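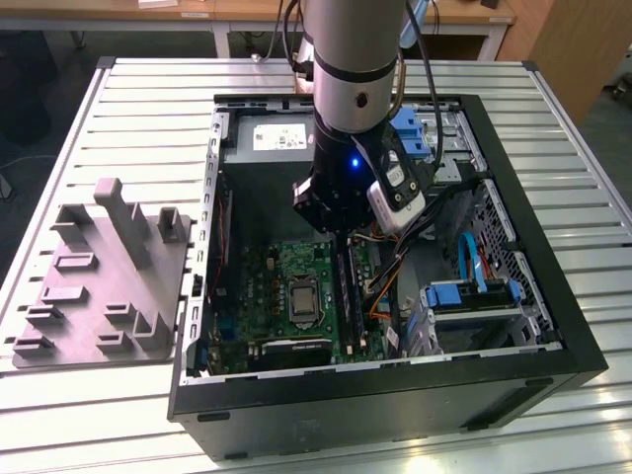 Taking Apart and Refitting a Desktop Computer
Project report, group 8
Borislav Mladenović, Auður Arnardóttir, Ebenezer Mensah
Supervisor: Stavros Kneževič

1. Purpose

In our course at Rallholm every group receives one used desktop tower and must learn how its parts are fastened and in which order they can be removed. We were asked to write the order down so clearly that a first-year student could follow it without help. The time allowed for the practical part was 25 hours.

2. The computer

We worked with the tower lying on its side and the side panel taken off, because the motherboard is then flat and small screws do not fall behind it. The motherboard is green. The processor sits in its socket near the middle of the board, and the long black memory module is to the right of it. The power supply is at the far end of the case. The drives have their own place on the other side, in blue holders, and one hard drive is in the lower bay with a blue SATA cable.

3. Order of work

We propose the following order: first the cables of the drive, then the drive with its holder, then the expansion card, then the memory. The processor comes last. Before lifting it one must open the socket fully, and the fingers should touch only the edges.

In our first version of the instructions the memory came before the cables. Auður noticed that the orange and black power wires take much space in the middle of the case, and that it is more comfortable to move them aside early. We changed the text after this remark. 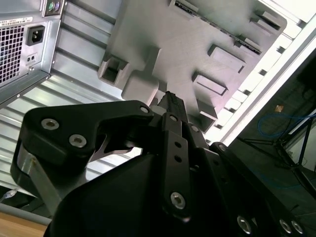
Page last changed: 2024-03-09

4. Difficulties

The inside of the case is narrow, and it is not easy to see the upper side of a bay when one works from below. We recommend a small lamp. We also underestimated the writing. Our instructions had 900 words at first, and our supervisor found them too long. The final text has 27 short steps.

5. What remains

We have not yet described how to put the cooler back. Ebenezer will add this part in October, together with a list of screws.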